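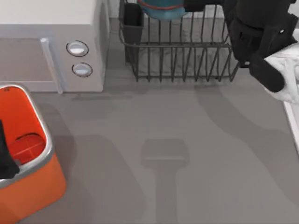 I collect old printed maps in a small way, mostly county and river maps, and for a long time I kept them in cardboard tubes. Every advice I read said this is bad for the paper, so last winter I bought the Didenko flat storage case from Potura. I have used it now for several months and I think I can write something fair.

The case is a shallow box with a hinged lid and a front side which folds down. It comes in two sizes and mine is the larger. Inside it takes a sheet from a normal folio atlas without folding, with a finger's width left on each side. My biggest piece, a coast chart printed for the harbour office at Fleltthorpe, does not fit, but it is a very long sheet and I did not expect it.

In the box you receive 18 folders of thin card and a pack of 30 tissue sheets. The folders are good. They open on the long side, so you can lay a map down and not push it in, and this matters very much when the edge is already torn. The tissue is less good. It is cut a little smaller than the folders and it slides when you carry the case. I replaced it after one week with tissue from a Ralilus roll, which I cut myself.

The folding front is the reason to choose this case before a cheaper one. With a normal box I must lift the whole pile to reach the lowest map, and my hands are not so steady. With the Didenko I let the front down and pull out the folder I want, flat on the table. The hinge is made of cloth. I was worried about it at first, but it shows no wear until now.

I have some complaints. The label holder on the front is too narrow for a useful title. I can write "Rivers, north" but not the name of the engraver or the year, and so I keep a separate list. The corners of the lid are sharp, and one of them left a mark on the border of a hand-coloured plan when I was not careful. I have now put linen tape over all four. Also the instructions say that two cases can be stacked, but they say nothing about how full they may be. With all the folders inside, the lower lid bends a little in the middle — not much, but I would not put a third one on top.

Please measure your shelf before you order. The outside is clearly larger than the inside, and on the shop page only the inside size is given. I had to move mine from the bookcase to the top of a chest, where I must now keep the curtain closed in the afternoon.

The price is high for a card box. For maps with old colour, or with plate marks you want to protect, I would pay it again. For modern reprints I think the smaller Potura folder, without the case, is enough. I have ordered a second case for my river maps and will add a note here if the hinge is different.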